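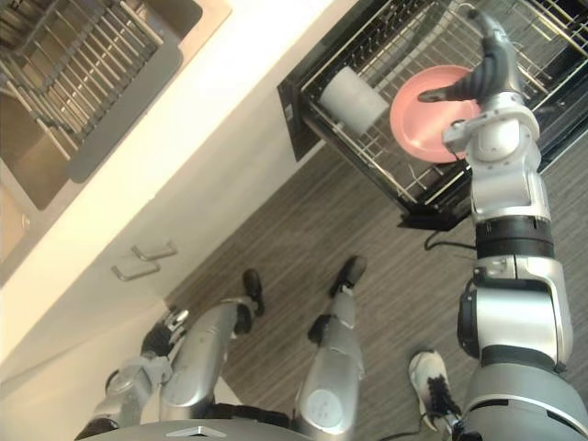
Jindby Everyday Dinner Plate, Coral

We have sold the Jindby range in our Hepburn shop for 7 years now, and the dinner plate is still the piece people come back for, usually after borrowing one at somebody else's table and refusing to give it back. It is a plain, generous plate with a soft matt glaze and a gently raised rim, so gravy stays where you put it and you can carry two at once without your thumbs ending up in the peas.

The stoneware is made for us at the Grirkia pottery and fired twice, which gives it a good solid feel in the hand. The glaze is dipped by hand, so expect a little difference from one plate to the next — a touch paler at the edge, perhaps, or a small freckle on the underside. We rather like that, and a stack of them on an open shelf looks all the better for it.

Size and care

Diameter: 26 cm
Height: 23 mm
Weight: 680 g
Dishwasher: yes, on any normal programme
Microwave: yes
Oven: warming only, up to 116°C
Freezer: no

Stand the plates upright in the lower rack and leave a gap between them if you can, as two rims knocking together through a long wash will chip in the end. Grey marks from cutlery come off with a damp cloth and a dab of bicarbonate of soda. Please let a plate cool before it goes under a cold tap!

Buying and delivery

Plates are sold singly or in boxes of four, and the side plate, pasta bowl and mug all come in the same coral, as well as in oat and slate blue. If you are adding to an older set, do bear in mind that anything bought before the pottery changed its clay will be a shade darker underneath.

Orders placed by 2 pm leave our Rellgate warehouse the same working day, and weekend orders go out on Monday. Everything is packed in shredded card, and if a plate reaches you broken, send us a photo within a week and we will post another one out to you.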